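## Skesta open-top parts bin, gray

The Skesta is a large open-topped bin for loose bar stock, cut blanks and other parts that need to be reached from above. It has a flat metal floor and plain walls, with no lid and no inner ledges. Grultholm supplies it on its own or with the Gultow stand.

The floor is bare metal and will mark with use. Scuffs and pale scratches are normal and don't affect how the bin works. If you want a quieter surface, order the Bittencourt floor mat – it lifts out for cleaning and is sold separately.
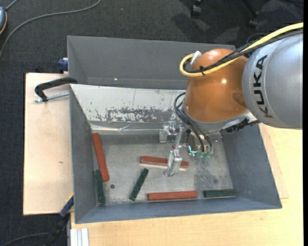 Maximum load is 600 lb, spread evenly over the floor. Don't drop heavy stock in from a height, and don't stack one loaded bin on another.

The Gultow stand bolts to the floor at four points and has eight height settings. Set the height before loading.

**Supplied with the bin**

- 4 corner brackets
- 8 bolts with washers
- Load label

**Care**

Sweep out chips and grit, then wipe with a damp cloth. Dry the floor before putting steel parts back in.

Bins ship assembled. Stands ship flat – allow 3 weeks for orders that include one. Orders placed in June ship in July.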